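Fivanley Community Kitchen — progress report, second period
For: Diane Sutherland, Dufour Fund
From: Sulastri Chin

Diane, sorry this is brief, the accounts went off separately this morning. Usual headings.

Sessions
34 evening cookery sessions run since the last report, all at the Sekevitz Road hall. Two cancelled in February when the boiler went. Attendance came to 338 places filled, which is up on the autumn. Most of the growth is the 6pm beginners' group. The Saturday-style family sessions we talked about haven't started — can't get the hall at a time that suits parents with small ones. Still asking.

Meals
2,063 portions cooked and sent out through the lunch club and the doorstep round. Soup, dhal, cottage pie, fish pie once (never again, too fiddly to portion). Leek and potato is still what people ask for. Delivery side is steady, though we lost a driver in January and I have been covering the north end of the round myself. New driver starts in March.

Spending
Broadly on budget. Food costs over, travel under. The Koltar cooker needed a new door seal and a thermostat, bill came to £224 including the call-out. I've put it under repairs, not equipment, shout if you want it moved. Gas is the one to watch. The hall is putting its rates up in the spring and we don't have the figure yet, I've asked twice.

Training
Everyone who handles food now has the level two certificate apart from two who joined after Christmas. They're booked on. Allergen sheets redone and up on the wall, large print version too. Fridge log is being filled in properly at last.

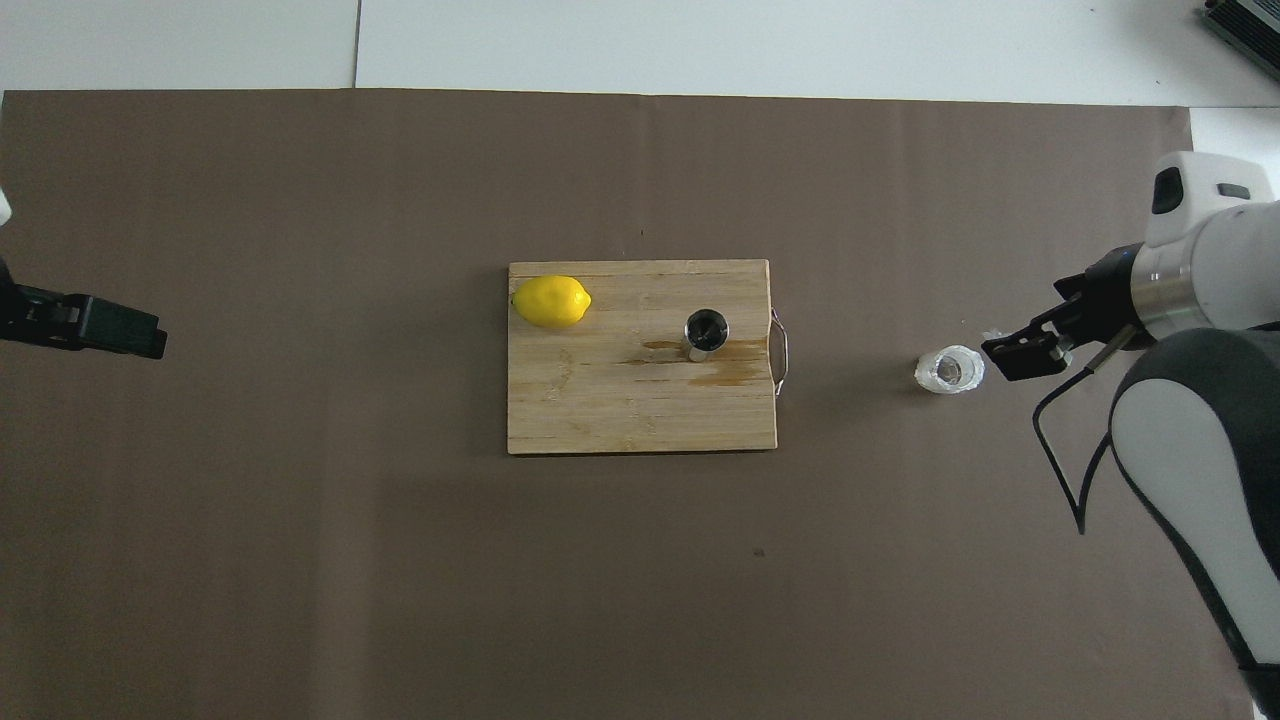 Knife skills is the session people sign up for first and it fills within a day or so. We've split it in two — vegetables one week, then meat and fish. Grip and safe passing come first, no chopping untill that's done. Boards get a bit of time as well: how to scrub them, when to oil, when to give up on one. Bamboo wears like anything else, and rough dark patches like those at the lower left of this one are what we ask people to look out for when they check a board over. Handout on this is being rewritten in plainer English.

Problems
Storage, mainly. Dry goods are in three different cupboards and one of them is shared with the playgroup. Also the booking form on the website drops the phone number half the time so we end up ringing round from old lists.

Next period
Start the second beginners' group. Settle hall rates. Get quotes for shelving. Menu survey with the lunch club — draft questions to you by the end of March, if you could look them over before they go out.

Sulastri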